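Lusent water testing night is back, and this time bring your well

I moved out to the Dogbe Road side of Lusent two years ago, and the first thing anybody asked me was whether I'd had my water tested. Not my name, not where I came from. The water. I said no, it tasted fine, and the woman at the feed store gave me a look I still think about.

So I'm pleased to report that the free well testing is back in May, after skipping last year when the county money didn't come through. If you're on a private well anywhere in the Lusent school district, you can bring in a sample and get it checked for nitrate, bacteria, hardness and pH without paying a cent. Arsenic is extra, and I'll get to that.

It's at the old Graller building again, the brick one past the grain elevator with the loading dock that faces the wrong way. Doors open at 6 in the evening. Parking is in the gravel lot across the road, please, and stay out of the spots along the side because the bakery next door starts its delivery trucks early and last time somebody got boxed in until morning. (It was my neighbor. He walked home.)

I talked to Esi Ayaaba, who has run the testing from the start and who taught chemistry at the high school before that. She was rinsing bottles in the sink when I got there and kept right on rinsing them while we talked, so if I've got a number wrong in here, blame the faucet.

She told me that 30 households brought in water the first year. Of those, 11 came back with nitrate high enough that she called the people up that same night and told them to switch to bottled for the baby, or the grandbaby, or whoever was little in the house. "I don't like making those calls," she said, "but I'd like it a lot less if I didn't make them."

I asked if it was the same wells every year. Some of them, she said, but it moves around more than you'd think. A wet spring pushes things down through the soil. Somebody changes what they plant, or a septic tank that was fine for twenty years stops being fine. There's a stretch south of the creek where the wells are shallow, old hand-dug ones a lot of them, and she would like to see every single one of those houses come through the door. She knows she won't. People down there have been drinking that water since their grandparents' day and they'll tell you so.

I'll admit I was one of the "tastes fine" people. You can't taste nitrate! You can't smell it either, and it won't turn your sink orange like iron does. My own well came back okay on nitrate and terrible on hardness, which explained my coffee maker, my shower head and the state of my hair. I ended up buying a Sasus softener secondhand from a guy who was moving to town, and I've been hauling salt down the basement steps ever since. It weighs a ton — I keep meaning to ask if they deliver.

Now, how to take the sample, because Esi made me promise to put this part in. She says half the trouble comes from people bringing water in a pickle jar.

Pick up a bottle first. They're in a box by the front desk at the library and there's another box at the feed store. They're sterile, so leave the lid on until you're standing at the faucet, and don't rinse it out, however much you want to. Use a cold tap that doesn't go through your softener or filter. The outside spigot is not great because of dirt and spiders. Kitchen is usually best, with the little screen unscrewed from the end of the faucet. Let it run for a good five minutes. Then fill to the line, cap it, and write your name, your road and the time on the label in pen. Marker smears.

Take it the same day you bring it in, and keep it in the fridge or in a cooler until you leave the house. If you fill it the night before, they'll still run the nitrate but they won't run the bacteria, and you'll have to come back.

If your well has been shocked with bleach lately, wait a couple of weeks. The chlorine will kill whatever's in the bottle and you'll get a nice clean result that doesn't mean a thing.

About the arsenic. It gets sent off to a lab in the city and costs whatever the lab charges, which they didn't have a firm price on when I asked. You pay when you drop off, cash or check. Esi thinks it's worth doing once if you've never had it done, especially on a deep drilled well, and then you can mostly quit worrying about it. Results on that one come in the mail and they take a while.

Everything else you can wait for, or they'll phone you. Waiting is more fun, if you ask me. There's coffee, there are folding chairs, and last time somebody brought a crockpot of beans. I learned more about my neighbors in that room than I had in a year of waving at their trucks. One man had a hand-drawn map of every well his father ever dug, all the way out to the county line, with the depths written in, and people were lined up to look at it. I really hope he brings it again. 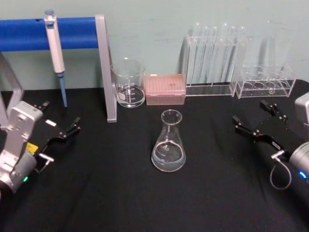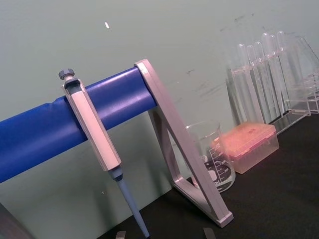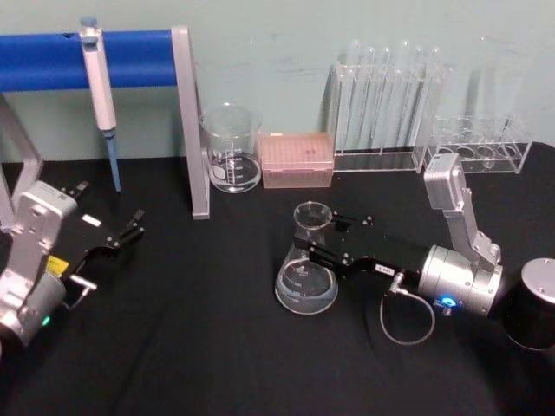
They could use a few more hands at the sign-in table, too. You don't need to know any chemistry. You need to be able to read other people's handwriting and say "no, sir, the blue form" in a friendly voice. If you can do an hour, call the library and they'll pass your name along. High school kids can get service hours for it, and there's a sheet for the school office that Esi will sign.

A couple of people have asked me whether the county gets your results. I asked too. The answer is that your name stays on the form in Esi's binder and the county gets the numbers by road only, so they can see where the trouble spots are. It won't show up when you sell your house. It won't get you a letter. If you still don't like it, you can leave the road off, but then your result won't go into the count, and the count is how they got the money back for this year.

And if your water turns out bad, it isn't the end of the world. Some of the fixes are cheap. A cracked well cap is something you can replace on a Saturday with a wrench, and Esi says she's seen that clear up a bacteria problem more than once. A loose cap lets in bugs, mice, whatever. Go out and look at yours, it takes two minutes. Mine had a wasp nest under it and I said some words. For nitrate you're looking at a reverse osmosis unit under the sink, or a deeper well, and that second one is real money. There's a low-interest loan for it through the county for people who qualify. The forms will be on the table by the coffee.

One thing you shouldn't do is boil it. I had this backward my whole life. Boiling takes care of bacteria all right, but it makes nitrate stronger, since the water steams off and the nitrate stays put. Please tell your mother-in-law. I told mine and she's still boiling it.

They'll take bottles until 8, and the last bacteria samples get started right after that. The dock door will be locked, so come in by the front.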